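Equipment planning for bimanual manipulation cells

From the Viltance open reference on laboratory automation
Category: Robotics - Procurement and budgeting
Related entries: Gripper finger wear; Leader-follower control; Spares policy; Total cost of ownership

Equipment planning for bimanual manipulation cells is the process of choosing, costing and scheduling the hardware needed to run a pair of robot arms on two-handed tasks. Typical tasks include folding and hanging clothes, opening containers, and passing objects from one arm to the other. The term covers arms, grippers, mounts, cameras, computers, cabling, spare parts and the household or workshop objects the arms will handle. It does not normally cover staff time, which is budgeted under a separate heading in most laboratories.

Contents
1 Scope of a cell
2 Cost categories
3 Arms
4 Grippers and fingers
5 Cables and connectors
6 Task props and furniture
7 Spares
8 Scheduling of purchases
9 Common errors
10 See also

Scope of a cell

A cell is the smallest set of equipment that can carry out a task without borrowing parts from elsewhere. For bimanual work this means two follower arms, two end effectors, a power supply for each arm, a control computer, at least one camera and a fixed or wheeled base. If the arms are to be guided by an operator, a matching pair of leader arms or another input device is added.

The scope should be written down before any quotation is requested. Quotations for arms alone are hard to compare, as one supplier may include the power supply, mounting plate and first-year service while another lists each as an option.

Cost categories

Budgets are usually divided into capital items, consumables and recurring charges. Capital items are the arms, computers and cameras. Consumables are finger pads, printed housings, cable ties, fasteners and task props. Recurring charges include software licenses, storage for recorded data, calibration and service contracts.

The Grilby worksheet, a spreadsheet layout used by several small laboratories, adds a fourth category for site work: outlets, floor anchors, lighting and network drops. Site work is often paid from a different account and may need approval from the building owner. It is listed on the worksheet even when its cost to the project is zero, so that the approval date appears in the schedule.

Arms

The main figures compared are payload, reach, repeatability and duty cycle. Payload should be read at full extension with the gripper attached. A gripper and its cable can use up a large share of the rated payload of a light arm, and clothing adds drag when it catches on furniture.

Reach is planned from the task outward. For rack and hanger work, the arms must meet in front of the body of the cell and still have travel left to approach the rail. A planning drawing should show both arms at their closest working distance, with the elbows included. Elbow clearance is the figure most often left out of supplier data sheets.

Matched pairs bought in a single order are preferred. Arms from different production runs may differ in firmware, connector type or joint limits, and the differences have to be carried through every later purchase.

Grippers and fingers

Grippers may be bought complete or assembled from a purchased actuator and a printed housing. Printed housings cost little per piece and can be changed quickly, but the time needed to print, clean and fit them should be entered in the plan. A bench printer such as the Yook 30 is commonly charged to the cell at a fixed rate per housing - the rate covers filament, failed prints and machine wear.

Finger shape is chosen by the thinnest and the widest object in the task list. Hanger bars and fabric hems call for narrow fingers that close fully. Wide flat pads hold folded cloth better but are poorly suited to hooks.

Cables and connectors

Cables routed outside the arm are cheaper to replace than internal cables and can be inspected without taking the arm apart. They need enough slack for wrist rotation, and that slack can snag on props. The plan should allow for strain relief at the gripper connector and for at least one replacement cable per arm. Cable length is measured along the route with the arm fully extended, plus an allowance for the loop at the wrist.

Task props and furniture

Props are a small part of the total and are often bought late. A garment cell needs a drying rack or clothes rail, hangers of more than one shape, and garments in several fabrics and colors. Dark garments should be included from the start, as folds in dark cloth are harder for cameras to separate.

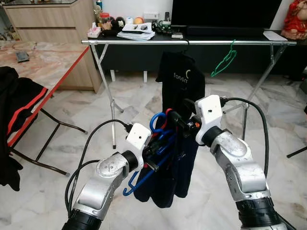 Two-arm garment work: a dark navy garment on a blue hanger between white gripper housings, with a metal drying rack behind.

Furniture affects the floor plan. Racks with splayed legs take up more floor than the rail length suggests, and the legs must stay clear of a wheeled base. Cells placed in furnished rooms need a marked keep-out zone in front of cabinets and screens.

Spares

A common spares rule is 2 sets of fingers and 1 actuator per arm model, held on site. The Tronditdale planning table sets a finger inspection every 600 operating hours and a lead time of 4 weeks for replacement actuators. Both values are defaults and are meant to be overwritten with local records once these exist.

Scheduling of purchases

Arms have the longest lead time and are ordered first. Computers are ordered last among the capital items. Site work should be finished before delivery, as most warranties start on the shipping date. Where the budget year closes in January, invoices for staged deliveries may fall in two periods and should be split in the purchase order.

Common errors

Buying arms before the task list is fixed.
Leaving out import duty, freight and pallet disposal.
Counting a shared computer as a dedicated one.
Ordering a single hanger type.
Treating printed parts as free.

See also

Acceptance testing of robot arms
Depreciation of laboratory equipment
Wheeled bases
Workspace drawings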